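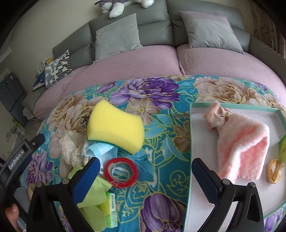
Tamsin Mbeki asked that the perception stack get checked before the planner this time, as a bad mask upstream makes every grasp score downstream meaningless, and the order below follows that request.

Murkia grasp pipeline, pre-release software check
Build 2235, compared against build 1601
Scene type: soft household goods on printed cloth

1. Segmentation on patterned backgrounds
Result: pass with comment
Printed flowers no longer come back as objects in the replay set. Large blossoms with a gold outline still raise the background score, but stay under the threshold. Leave the threshold alone until the next release.

2. Overlapping soft items
Result: fail
A sponge resting on crumpled fabric and a folded face mask is merged into one mask with the fabric. The yellow is separated well. The trouble is the mask and the eyelet cloth, both pale. Ticket open with Bridia.

3. Ring-shaped objects
Result: pass
A roll of tape lying flat now gets a hole in its mask. Build 1601 filled it in.

4. Shiny and clear wrapping
Result: pass with comment
Depth dropouts on small packets are filled from neighboring pixels. Check that the fill does not cross the packet edge — it did twice in replay.

5. Container rim as a collision surface
Result: pass
The rim of a shallow box is kept in the planning scene after the target is selected. Confirm the flag is still on after a restart.

6. Fingers excluded from the object list
Result: pass
Self-filter covers both pads in the open position. Closed position not checked on this build.

7. Pose tracking with the wide-angle lens model
Result: not done
Calibration file was the old one. Reload from Bridoditz and repeat.

Open before sign-off: items 2 and 7. Item 4 can ship with a note in the changelog. Rajput has the replay logs — nearly 7 GB, so copy them over the wired network.

Next check in November, same list, with the closed position added to item 6.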